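# Atum tray-picking cell — demonstration visits

The Atum cell can be seen running at the Pramport workshop throughout November. A visit takes the place of a sales presentation: you stand at the cell, watch it handle small mixed items in a tray, and talk to the people who set it up. Yatsenko, who supply the cell, take up to 17 visitors per session. Sessions start at 10 a.m. and 2 p.m.

## What is shown

The demonstration cell is built around a KUKA arm with a metallic gripper. The arm works over a shallow metal tray holding everyday items of different shapes. Visitors may ask for a particular item to be tried first, or for an item to be moved to a harder spot, such as close to a wall or in a corner.

Each session has two parts:

- **Open tray, 30 minutes.** Items from the Pramport set. The operator explains the approach angle and grip width as the arm works.
- **Your parts, 45 minutes.** Bring up to 2 kinds of part, each weighing no more than 190 grams. Please send dimensions beforehand.

Cables and hoses on the demonstration arm are routed on the outside, so they can be checked and changed quickly. Customer cells can be ordered the same way or with a covered dress pack. 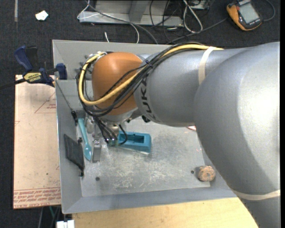

*The gripper over the tray, with one finger next to a light blue spoon.*

Thin items lying along a tray wall are the usual sticking point, and most visitors ask about them. Stefaniia Kuzmenko runs the morning sessions and will repeat a pick at a slower speed on request. Uliana Zhuravel takes the afternoons and handles questions on gripper fingers and trays.

## Before you come

Closed shoes are required. Long hair must be tied back. Visitors stay behind the floor line while the arm is powered — the operator will say when it is safe to step up to the tray. Photos are allowed.

The workshop is on the Flerkamen site, Door 314. Parking is at the rear.

## Booking and ordering

Demonstration visits are free. Give your preferred session, the number of people and a short note on the parts you handle now. A written report on your own parts can be ordered after the visit and lists each attempt, the grip used and the result.

The Atum cell is sold with the arm, gripper, tray mount and controller. Trays are priced separately. Delivery and installation are quoted by site.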